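Wood finish for workshop tool boards: oil or varnish?
Forum index > Workshop > Finishing

Pultaswood
Tuesday, June 4, 2024
I have to finish 18 softwood boards for hanging hand tools. Each gets slots cut through it for chisels and drivers, so there is a lot of exposed end grain. Prestel sells a hard wax oil that I have used on shelves. The workshop is unheated and humidity reached 100 per cent on several mornings in January. Would you oil these or varnish them?

Stitport
Varnish, thinned for the first coat. End grain inside a slot takes up oil unevenly and stays tacky. I did a rack with oil and the slots were still soft after 45 days.

fsegers
I disagree with that. Soft slots mean too much was put on and the surplus wasn't wiped off. Use a strip of cotton, pull it through the slot, wait ten minutes and pull a dry one through. Varnish chips at a slot edge as soon as steel knocks it, and after that water gets under the film.

Pultaswood
Noted. The layout is still open as well. I am deciding between upright slots and angled ones.

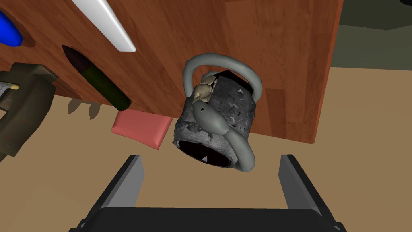
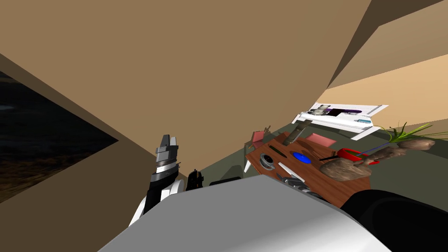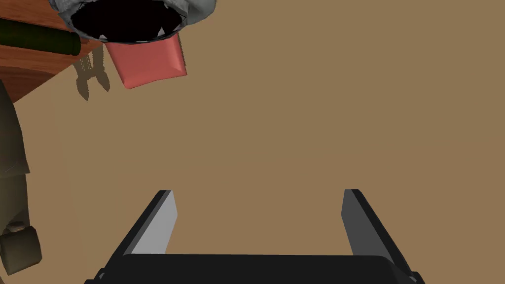
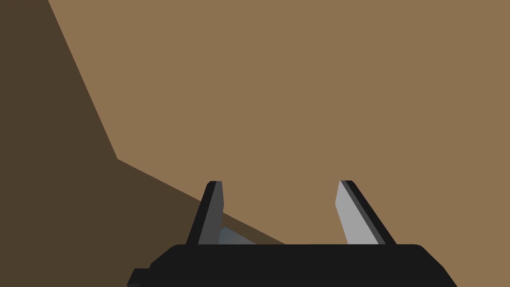
Upright slots are quicker to mark out, but the tools sit proud of the wall and the bench is narrow. With angled slots I would have to make a jig for the saw. Does the angle make any difference to the finish?

pillay_joinery
A little. An angled cut exposes more end grain on one face, so that face will go darker with oil. Sand it one grade finer than the rest and the colour evens out. We do this on all the Pillay racks.

Stitport
Sanding inside a slot is slow work on 18 boards. Varnish doesn't need it.

fsegers
It needs sanding between coats, so you are in there anyway. Fold the paper over a steel rule.

Stitport
Between coats I only do the faces. The slots get one thinned coat and are left.

pillay_joinery
One coat in the slots and three on the faces will move differently in damp air. On thin boards I have seen that cause cupping. How thick is the stock?

Pultaswood
18 mm, planed. The boards are 100 mm wide, so I would hope cupping is limited.

fsegers
At that width it won't matter much. Treat the back the same as the front, whichever finish you use. Leave a gap behind the board for air.
Femke Segers

Pultaswood
I will oil one board and varnish another, then leave both by the door. The slots will be wiped through as described. Stitport, what did you thin with, and by how much?

Stitport
White spirit, one part to four of varnish. Stir it, don't shake it.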